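Ultley Support – Ticket 1000
Subject: Arm stops during return sorting, and question about changing the tape cells
Opened by: Ott Vanags, returns department, Grotel
Site: Barnidlow
Status: Closed
Priority: Normal (changed from High)

First message, July 2019

Hello,

I am writing for the returns department in Barnidlow. We sort small parts that come back from customers, and the arm puts them into cells on the table. Since Friday it stops in the middle of the shift. The message on the panel is "Place not confirmed, code 73". When I press Continue, it works again for some time, then it stops with the same code.

What I have already tried:
- Restart from the panel. No change.
- Restart with main switch, waited six minutes as the manual tells. No change.
- Cleaned the fingers of the gripper with a dry cloth. No change.
- Ran the gripper test from the service menu. Passed.

Please tell me also if we may put new tape by ourselves. The old table had fewer cells and the people here would like a different order.

With kind regards,
Ott Vanags

Reply from Ultley Support

Hello Ott,

Thank you for the clear list. Code 73 means that the arm let go of a part but the check after it did not agree with the plan. Often the reason is in the cell map and the gripper is fine. Could you tell us:

1. Was the tape or the table cover changed before Friday?
2. Does it stop at all cells or only at some?
3. Which version of the map is shown under Settings – Table?

Please do not change any tape until we have looked at the map.

Ott Vanags

Answers:

1. Yes. On Thursday evening the late shift put a new brown cover on the table and new blue tape on it. I learned this only today. They did it with good intention, the old cover was torn.
2. Only at some. I stood with it for one hour and wrote down each stop. All of them were at the cells on the left side. The middle did not stop while I was there.
3. Map version 6.

I must add something which is not technical. Before the arm came, the people at this table decided by themselves where a part goes. If a cell was too small, they moved the tape, and the next person saw it and understood. Now the tape belongs also to the machine, but in our training this was not said. So I don't want that this ticket reads as a mistake of the late shift. Can you put it in the training paper?

Reply from Ultley Support

Hello Ott,

Understood, and this is a fair point. We have passed it to the person who writes the operator guide.

Map 6 was made for your old cover. Please do the following when the table is free:

1. Set the arm to Hold and take all parts from the table.
2. Open Settings – Table – New map.
3. Guide the arm to each corner which the screen asks for. Go slowly, the point is taken when you release the button.
4. Save as a new version. Do not write over 6, we may need to go back.
5. Run Slow Place with a few light parts, one per cell, and stay beside it.

Regarding your question: yes, you may put new tape, but each time the map must be made again.

Ott Vanags

I did steps 1 to 4 this morning. The first time I released the button too early at one corner and had to start again. It would help if the screen had a Back button there.

Then I started Slow Place with small metal parts and pale gray pieces, and I stayed beside it.

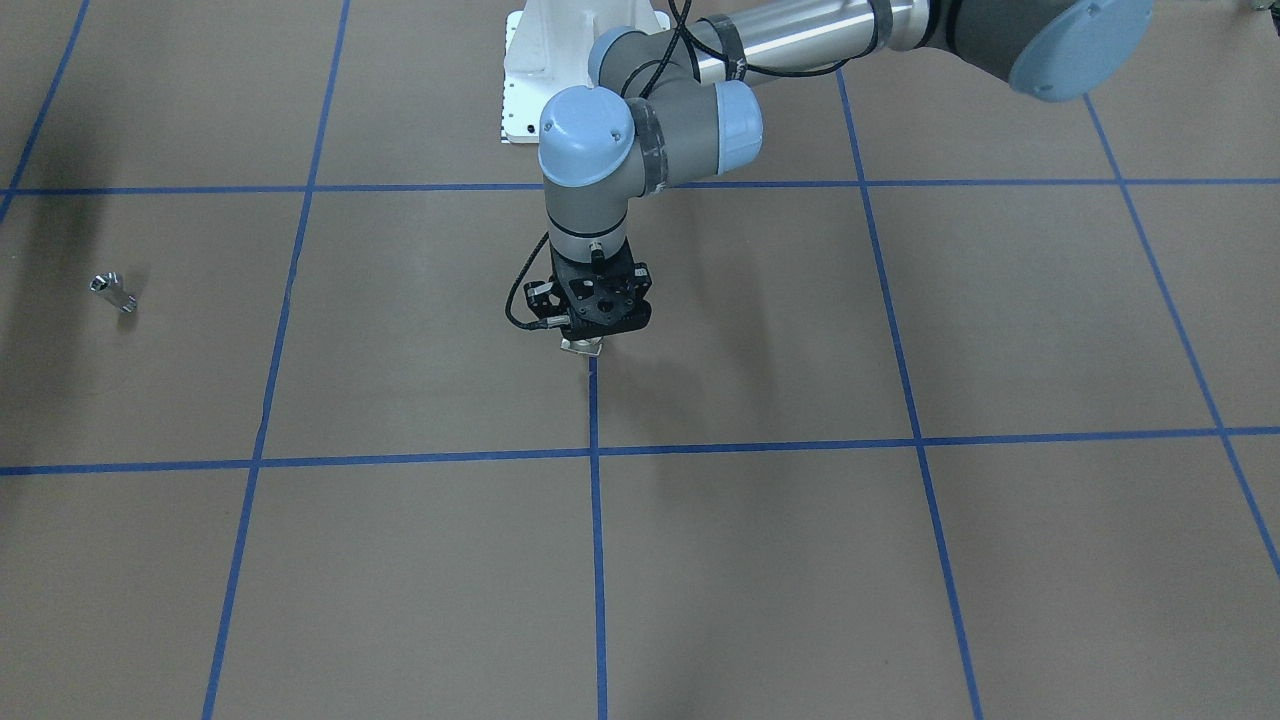 Slow Place finished without code 73. After it I let it go at normal speed, 400 parts until lunch, and there was no stop. In the afternoon one stop came, but with another code (door open), and this was me.

Two questions remain – they are not urgent.

First, who should be allowed to make a map? At the moment the menu asks for the supervisor code, and the late shift has no supervisor. If they must change the cover at night, they can only wait for me. Kütt from the late shift has worked at this table longer than all of us, and she would do it more carefully than I did. I would like to give her the code, if your rules allow it.

Second, she asks if the cells on the left can be made wider. The long parts lie over the line and she has to straighten them by hand before packing. It was less work when she laid them herself.

Reply from Ultley Support

Hello Ott,

Good to hear. To your questions:

The code can be given to any trained operator. We have made a separate login called Table Map for your site, so Kütt will not need your supervisor code. It opens only the map menu.

Wider cells are possible. Keep the lines straight and leave the upper line where it is. Make the new map right after.

The Back button is noted as a wish. The next panel update is planned for December, but we cannot promise that it will be included.

Ott Vanags

Thank you. The login works. Kütt moved the tape at the beginning of her shift and made map 8 (map 7 was mine). No code 73 during the night. She left me a note that the long parts now fit, and that the screen should show the corners bigger.

You can close the ticket. Please keep the training paper open on your side, I will ask about it again.

Ticket closed by Ultley Support
Cause: table cover and tape replaced, cell map not updated
Solution: new map made by operator, site login added
Linked request: operator guide, section on tape and cover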